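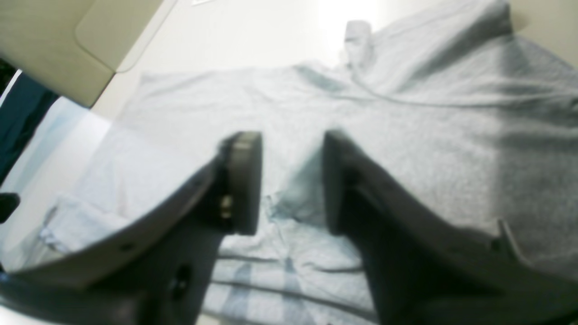
Wrist cam, gray knit, fingers open above the cloth.

September, garment bench, afternoon into evening

Plolell was supposed to get a fair hearing today, so I tried to give it one. Same arms, same lights, same table as the Prornow baseline. The claim in Margaux Royer's handover note is that the new grasp scorer "understands layers". I don't believe a heat map understands anything, but the claim can be tested, so I ran the replay set first: 118 logged grasps, old scorer against new, nothing moving.

The new scorer prefers hems and raised folds. Good. It also prefers any fold with a hard shadow under it, hem or no hem, and that looks to me like it learned our ceiling lights. I put a synthetic shadow on flat cloth in the replay images and the score went up. Margaux says the augmentation already covers this. The augmentation config in the branch has shadows switched off. Asked her to check which config was really used for training before I spend another evening on it.

Latency is the other thing. Capture to gripper command took 1158 ms with Plolell loaded. The release notes talk about inference time only, which leaves out the image copy and the planner waiting on its lock. I'd like us to stop quoting inference time to anyone.
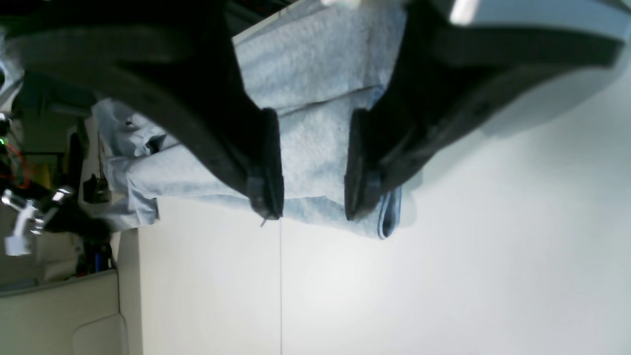 Why keep the wrist view in the loop at all if the overhead camera is calibrated?
Because overhead depth is too noisy at cloth thickness to tell one layer from two, and the last bit of the approach needs a correction from close up.

Control side. Changed the closing phase in Wanyama from position to force threshold, then changed it back. With the threshold on, the controller declares contact as soon as the fingers meet resistance, and a thick wad of cloth gives resistance just as well as a hem does. So "grasp success" in the log means the fingers stopped. It doesn't mean they stopped on the right thing. Every success rate we've written down since the switch to Wanyama needs that footnote, mine included.

Planner: two-arm stretch still times out when both wrists want the same side of the table. Raised the retry limit to 24, which hides the problem and makes the log longer. Put it back.

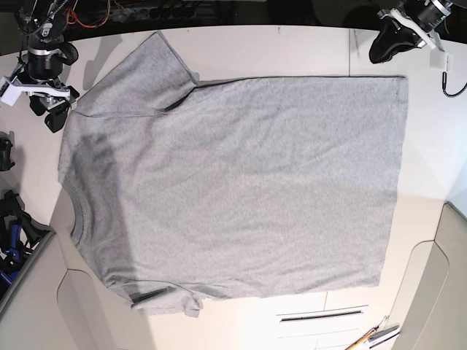
Overhead view, shirt spread on the table, one sleeve still bunched.

Flatness metric from Garkar is area over template area. A bunched sleeve costs very little area, so a shirt can pass with one sleeve in a heap. Added a per-sleeve check on a local branch. It confuses left and right when the shirt is turned sideways - keypoint order, probably my bug.

To do: rerun replay with shadows on, log the full latency chain, fix keypoint order. No merge to main until the first one is done, whatever the demo schedule says.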